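The Stall at Fold 60

The first thing Tibor Antal does when he wants to explain the fault is hand you a gripper and tell you to pinch his sleeve. So I did. You close your hand, the linkages swing in, the blue pads meet, and there is a lovely moment when the cloth seems to weigh nothing at all. Then he asks you to pinch just the top layer. I got his sleeve, his shirt and a bit of Tibor.

"Good," he said, rubbing his arm. "Now you know everything."

Tibor runs the folding group at Uklow, a small company in the town of Zitcombe that teaches machines to handle laundry. I have wanted to write about laundry robots for years, because I think clothes are one of the great problems in the whole field. A box is a box wherever you set it down. A black top dropped on a bed can land in more shapes than anyone could draw, and half of it is hiding under the other half!

The people at Uklow teach by doing. They fold with hand-held grippers built like the ones on the robot, the cameras on the grippers record what happens, and the robot, which they call Tremudar, learns its moves from the recordings. By February they had 944 folds of dark clothing alone, and Tremudar had become pretty good at it. It was good enough that they let it run through the afternoon with one person in the room.

That person was Csaba Sárközi, and he is the reason the story is a short one. Tremudar was working its way through a pile and had reached its 60th fold of the day. It came in low over a dark garment, closed both pads and lifted. Along with the garment came the blanket underneath.

"A plush blanket feels like clothing to it," Csaba told me. "There was resistance, so it thought, fine, a heavy one. It pulled harder."

It pulled for four seconds. The blanket was tucked in at the far side, so it couldn't travel, and the arm loaded up like a fishing rod. A pin in the left finger gave way. The finger sprang outward, the pad came off its mount, and the pad crossed the room and hit the wall a hand's width from the door. Csaba was reaching for the stop button by then. He got it on the second slap.

No one was hurt. The wall has a small blue mark that they have decided to keep.

What interests me is how the group went looking for the cause. The obvious suspect was the pin, and they did find wear on it. Tibor wasn't satisfied. A pin is supposed to see a certain load and no more, and the software had a limit on pulling force that should have ended the whole thing in the first second. It hadn't. So they pulled the logs, and then they went back to the bed and started making the same mistake on purpose, by hand, with dark clothes on soft covers.

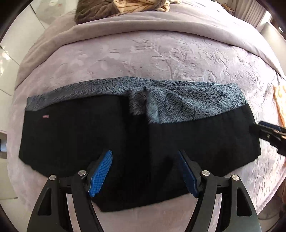 Black cloth between the open pads of a hand-held gripper. The plush blanket underneath has its own raised pattern of stems and leaves.

I spent a morning watching this and could have stayed a week. Csaba would come in with the fingers open, stop just short, and talk out loud about where he thought the garment ended. With black fabric that is a real question. Folds sink into one another, and the deep ones look just like edges. A patterned lining helps, if enough of it is showing. Then he would close, lift an inch, and somebody would call out what he had caught. Garment. Garment. Garment and blanket. Garment. He is very skilled with those grippers, and he still took the blanket now and then.

The logs finally gave up the answer late one evening. The force limit was real, but it was measured against the first moment of the lift. Tremudar treated whatever it felt in that moment as the weight of the clothing, and counted upward from there. If the blanket came along from the very start, the blanket became part of the baseline. The limit moved up with the mistake.

I love this kind of bug. Each piece of it made sense to the person who wrote it, and I would have written it the same way.

They found it in the old recordings too. In 26 of the 944 folds, the person teaching had caught some bedding, felt it, and let go with a tiny opening of the hand before trying again. People do this without thinking. In the early days the group had trimmed those moments out as sloppy takes – and with them went every lesson about letting go.

The trimmed parts are back in now. The force limit is a fixed number, checked by a separate little board that doesn't care what the software believes. The pins get changed on a schedule, and the stop button has moved to a cord that hangs where your hand already is. Espinoza, the machine shop across the yard, made a retaining clip for the pads that I was invited to try to break. I failed, with great enthusiasm and a pair of pliers.

Before I left, Tremudar had another go. It came down over a black top, closed, lifted a little, and stopped. Then the fingers opened, shifted a short way to the left, and closed again. Csaba, one hand on the cord, called it out from across the room.

"Garment," he said, and reached for the next one on the pile.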